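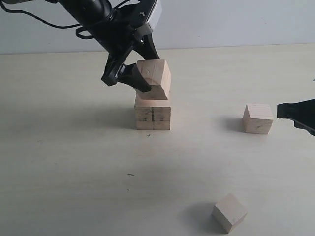

積み木セルの作業中。天板の「+」が基準位置です。

スレッド:積み木タスクの手順書、どこまで書くべき?

1:Brastero係
双腕で木の立方体を積む作業の手順書を作っています。目下の争点は天板の「+」印。私は「基準印は必ず天板に直接描く」と書いたのですが、隣の席から「机に落書きするな」と赤が入りました。皆さんのところはどうしてます?

2:ねじ山三世
うちは描く派。ただし印を描いた人の名前と版を手順書に残す。これをやらないと、半年後に由来不明の印が増えて遺跡になる。

3:kantan_servo
天板より立方体のほうが気になる。下のやつ、黒マーカーで格子みたいな線が入ってるのに、掴んでるほうは鉛筆っぽい薄い跡だけ。これは同じ部品として扱っていいの?

4:Brastero係
>>3
痛いところを。手順書では「木製立方体」の一語で済ませてあります。

5:ねじ山三世
>>4
一語で済ませた項目は、たいてい後で一章になる。

6:Gus Ruiz-Ortega
Stendumで似た作業の規程を書いた者です。当時の決まりは次のとおり。
・立方体への書き込みは識別用のみ。書いたら台帳に載せる
・片腕が積んでいる間、もう片腕は待機位置から出さない
・400回ごとに天板の印を描き直す
2番目は不評で、守られたのは監査の日だけでした。

7:kantan_servo
>>6
2番目は反対。それだと双腕の意味がない。右の指はもう隣の立方体のそばまで来てるけど、積む場所とは離れてるし、領域を分けて同時侵入を禁止すれば足りる。

8:Gus Ruiz-Ortega
>>7
領域の境界は誰が決めて、どこに書くんです?

9:kantan_servo
>>8
……天板に。

10:ねじ山三世
落書きが増えたな。

11:夜勤のŽukauskas推し
影の話もしていい? どの立方体も影が左に伸びてる。カメラで位置を取るなら照明の条件も手順書に入れるべき。うちは照明を動かした翌朝、成功率が90%から見るも無残な数字になって、原因がわかるまで8時間かかった。手順書の照明欄は「明るいこと」だった。

12:Brastero係
>>11
うちは照明欄がありません。

13:夜勤のŽukauskas推し
>>12
「明るいこと」以下があるとは思わなかった。

14:kantan_servo
向きの規定も要ると思う。右手前の立方体は角がこっちを向いてる。初期配置は自由なのか、面を揃えるのか。

15:Gus Ruiz-Ortega
自由なら「自由」と書くこと。空欄だと、ある人は几帳面に揃え、ある人は放り投げます。

16:Brastero係
まとめて第2版に入れます。印は描く、ただし台帳つき。照明欄新設。向きは「自由」と明記。腕の領域分けは7と6で決着がついたら教えてください。

17:ねじ山三世
>>16
つかないぞ。Sernskaの現場でも7月からずっとやってる。

18:kantan_servo
>>17
領域分けでいいって言ってるのに。

19:Gus Ruiz-Ortega
>>18
境界線の太さから伺いましょうか。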